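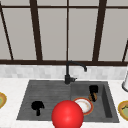 Simulated kitchen, sink task: plate and mug in the right-hand basin.

Filix dishes project: progress report to Vellum
Period covered: second stage, to the end of April
Prepared by Pejman Ansari

1. Where we are

The second stage of the grant was meant to answer one question before any large order is placed: how much of the equipment on the original list do we need to buy, and when. Most of the work has been done in simulation, and the physical kitchen at Filtside has been kept to the minimum agreed with you at the last review.

The sink scene is finished and in daily use. It has a sink with a ribbed drainboard on the left and a deeper basin on the right, and a gooseneck tap at the back between the two. The tap matters for planning because the spout hangs over the back of the basin, and an arm reaching in from the front has to work under or beside it. A mug lying on its side in the rear corner is the case we use most when comparing arms on reach.

We have 19 task layouts in the simulator. Of these, 17 run from start to finish without a person stepping in to reset them. The other two have faults in the way stacked plates touch each other and are being rewritten.

2. What the results mean for the equipment list

The original application asked for two arms of the longer type, one for each side of the counter. On the results so far, we would like to buy one and hold the money for the other. One arm mounted at the front can reach the basin and the drainboard in every layout that runs. The second arm would save time on the tasks where plates are moved from the counter into the sink, but it is not needed to complete them.

The gripper is less settled. The narrow fingers do well on plate rims and badly on mugs lying down. The wider fingers are the other way round. We asked Joseph, our supplier, for a quote on a tool changer and it came back higher than the sum we had set aside. We are now looking at a single set of fingers with replaceable pads, and would rather test this on loan before ordering.

Splash protection was left out of the first budget by mistake. Any arm that works over a real basin will need a sleeve, and the sleeves wear out. We have added a line for these under running costs and taken the same amount from travel.

3. Spending

Spending is 13 per cent under plan for the stage. Nearly all of this is the delayed arm order, so it should be read as timing and not as a saving. Computing costs are over plan. We ran more trials than we had allowed for, mainly to cover changes of counter height that the Filtside site asked for after their survey.

Staff costs are on plan. No money has been moved between the capital and running headings without your agreement, and the only request of that kind is set out in section 5.

4. Problems and delays

The sink unit for the real kitchen has been ordered but the delivery date has moved twice. We can start fitting the arm mount without it. We cannot measure the final reach until it is in place, so the mount will go in with slotted holes and be fixed down later.

The electrical work at Filtside was priced on the basis of two arms. We suggest leaving it as priced. Putting in the second supply now costs little, and coming back to do it would mean taking up the floor again.

Simulated water is still poor. We do not rely on it for any purchase decision in this report. Plates and mugs are handled dry in all the trials, and grip on wet surfaces will have to be measured on the real rig. This is the largest gap in what we know, and it bears directly on the choice of fingers.

5. Decisions we need from you

Approval to order one arm now, with the funds for the second held until the end of the next stage.

Approval to move the tool changer money to a loan of fingers and pads for testing.

Agreement that sleeves can be charged as a running cost.

Joseph's quote for the arm lapses before the next review meeting, so a reply on the first item by email would help.

6. Next stage

Fit the mount, take delivery of the arm, and repeat a small set of the sink tasks on the real counter, starting with the plate in the basin. The wet grip tests follow as soon as the sleeves arrive. A revised equipment list with firm prices will come with the next report.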